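Home Blog Plant Notes FAQ Contact

Questions people ask me about starting up a small production line

Last updated: 3 September 2022

I'm Anwara Herath, and I spent most of my working life getting new assembly lines going for parts suppliers. Seats first, then door modules, then a long stretch on wiring harnesses. I get a lot of email from people who've just been handed their first launch (congratulations, and I'm sorry about your weekends!) and the same questions keep showing up, so I've put my answers here. They're my opinions, and plenty of good launch managers would argue with half of them.

How early should I get involved?

Earlier than they want you. On the Misum door module job I came in after the floor layout had been signed off, and I spent the next year walking around a column that sat exactly where the rework bench should have gone. If somebody is drawing a building, ask to see the drawing. If somebody is picking a building, ask to go along for the visit, and bring a tape measure.

Who do I hire first?

A maintenance lead. Everybody expects me to say a quality manager or a production manager, and yes, you need both of those pretty soon after. But a good maintenance person who is standing there while the equipment gets bolted down will know things in month one that would otherwise take until month ten to learn. They'll also tell you which grease fitting can't be reached with the guard on, and you can fix that while the supplier is still on site and still wants to be paid.

After that I like to hire team leaders before operators, with enough of a gap that the leaders can run the stations themselves. I once had 31 operators start on a line where the team leaders were one day ahead of them in the training book. Never again.

Should I bring people over from an existing plant?

A few, if you can get them to come. They carry the habits you want and they carry the ones you don't, and they all arrive in the same suitcase. At Kodikara we had a lovely bunch of experienced folks, and for the first couple of months every sentence out of them began with "back at the old place." I finally gave them a whiteboard to write those down on. Some of what went up there was really good, and we used it.

How do you plan the ramp?

Slow, flat, then steeper than anybody likes. The sales side will show you a nice straight line from zero to full rate and I promise your line won't look like that. I plan for steps. Hold at a rate until the quality numbers stay put for two full weeks, then go up. On my last launch we sat at 50 units a shift for so long that I was getting phone calls about it, but when we did move, we went to 73 without adding a single person.

Put the holds in the plan from the start and give them names. A hold that's written down is a milestone. A hold that isn't is a delay, and you'll be explaining it to someone.

What about shutdowns?

Work out your holiday weeks before you promise any dates! We had a November launch once where the customer, the carrier and our own plant all had different days off, and trucks sat in the yard with no one to load them. I keep one calendar with everybody's closures on it and I tape it to the wall next to the coffee machine, where people will really look at it.

How much training is enough?

More hours on the real parts, fewer in the classroom. I like a practice area with scrap parts and the same tools that are on the line, set at the same height, with the same bins. People can fumble a connector there as many times as they need to without stopping anything. And let them go back after they've started. A lot of places close the practice area once the line is running, and then the second wave of hires gets trained by watching over someone's shoulder.

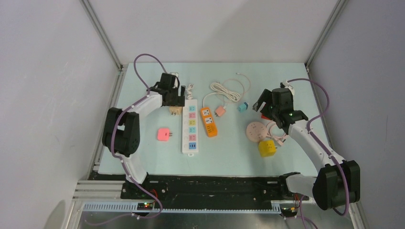 The second wave is usually the bigger one, too, so if you've only got the budget to do one group properly, I'd think hard about which. My friend Sajib Wanigasekara ran training at Zornach and he kept his practice area open for 364 days straight — he was very proud of that number, and he'd want it in here.

My supplier is late. Do I tell my customer?

Yes, today. Call them, don't email. Have a date you believe in, even if it's ugly. I've had customers angry with me over bad news and they got past it, usually within the week. The one who heard it from somebody else first took two years.

Do I need special software to track all this?

You need a list of open issues with one name next to each of them and a due date. I've used the expensive systems and I've used a spreadsheet, and on the Carnier launch we used a roll of brown paper along a corridor wall. The brown paper was my favorite. You couldn't close it, and the plant director had to walk past it to get to his office.

Whatever you choose, go through it standing up, at the same time each day, and keep it to fifteen minutes. If two people start solving a problem, send them off to solve it and carry on with the rest.

When is a launch over?

I used to say when we hit full rate. Now I say when the launch team can take a vacation and no one calls them. Hand over the list of open issues in person, item by item, to the person who'll own the line, and don't let anybody wave you through it because they're busy. If there's something on there they won't accept, you aren't finished yet.

Can I send you my own question?

Please do! Use the contact page. I answer most of them, though I can be slow in the fall, and I won't comment on your boss.

Related posts

Reading a floor layout before the concrete is poured
Why I stopped doing Friday tours
Shift handovers that take five minutes
What goes in the first-week binder
Choosing bins, racks and carts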